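Neues aus dem Nachbarschaftsverein Drasorwood

Kurz vorweg, weil schon mehrere gefragt haben: ja, der Bachlauf hinter der Kivus-Siedlung wird gemacht. Zusage liegt schriftlich vor. Die Gemeinde übernimmt den Bagger und die Abfuhr, wir übernehmen die Bepflanzung und das Gießen im ersten Sommer. Start im August, sofern das Wasser niedrig genug steht. Genaue Uhrzeit kommt noch per Aushang, rechnet mal mit 9 Uhr am Steg.

Gepflanzt wird auf 300 Metern, linkes Ufer zuerst. Weiden, Schwarzerlen, dazu Blutweiderich und Mädesüß. Das rechte Ufer bleibt vorerst wie es ist, dort läuft noch die Abstimmung mit den Pächtern. Bitte dort nichts eigenmächtig setzen! Letztes Jahr hatten wir plötzlich Bambus. Der muss jetzt mühsam wieder raus.
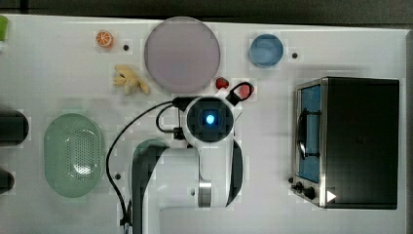
Rotes Spielobst auf weißem Tisch.

Geld: Aus der Sammlung beim Frühlingsmarkt sind 2222 Euro zusammengekommen. Danke an alle, die Kuchen gebacken, Stecklinge verkauft oder einfach aufgerundet haben. Davon gehen 100 Euro an die Schulgartengruppe für neues Werkzeug, der Rest komplett in die Pflanzen und in zwei Sitzbänke am Weg. Holz wollen wir möglichst aus der Region, ein Angebot vom Sägewerk in Bassey ist angefragt. Noch keine Antwort. Wer dort jemanden kennt, gern mal anschubsen.

Sheena Imrie hat die Pflanzliste fertig, hängt im Schaukasten und liegt im Gemeindehaus aus. Bei Fragen zu den Arten bitte direkt an sie, nicht an mich, ich kann eine Erle kaum von einer Hasel unterscheiden. Sie macht vorher auch einen Rundgang am Ufer, festes Schuhwerk nötig, Hunde an die Leine wegen der Brutplätze.

Noch gesucht: Schubkarren (unsere haben beide einen Platten), Gummistiefel in Kindergrößen, jemand mit Anhängerkupplung. Spaten haben wir genug. Handschuhe bitte selber mitbringen.

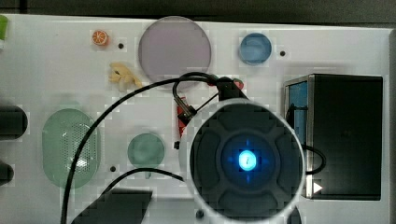 KURZ NOTIERT

Kompostplatz Pristola: Das Tor klemmt wieder, bitte anheben und dann erst schieben. Und keine Küchenabfälle mit Fleisch, wir hatten schon Ratten. Schild wird erneuert.

Baumpaten: Sechs Obstbäume an der Streuwiese sind noch ohne Paten, darunter der alte Boskoop. Aufwand überschaubar, im Sommer gießen, im Herbst Fallobst auflesen. Wer pflückt, darf behalten.

Regentonnen: Die Sammelbestellung ist raus. Lieferung warscheinlich erst nach den Ferien. Bezahlt wird bei Abholung, passend wäre nett.

Beim Thema Licht am Fußweg sind wir leider nicht weiter. Der Ortsbeirat hat den Punkt vertagt, zum zweiten Mal. Unser Vorschlag steht unverändert: niedrige Leuchten, warmes Licht, ab 23 Uhr aus. Das hilft den Fledermäusen und man findet trotzdem nach Hause. 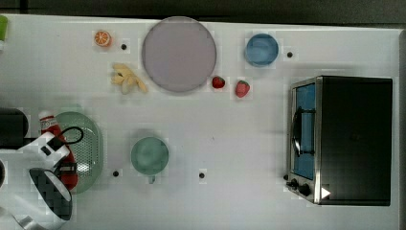
Wer das unterstützen will, trägt sich bitte in die Liste im Gemeindehaus ein, die liegt gleich neben der Pflanzliste. Name und Straße reichen. Je mehr Leute aus der Kivus-Siedlung selbst draufstehen, desto besser, die laufen den Weg ja jeden Abend. Die Liste geht dann mit zur nächsten Sitzung. Beiträge für die nächste Ausgabe bitte früher als diesmal schicken, und Texte nicht als Foto vom Zettel, ich muss das sonst alles abtipppen.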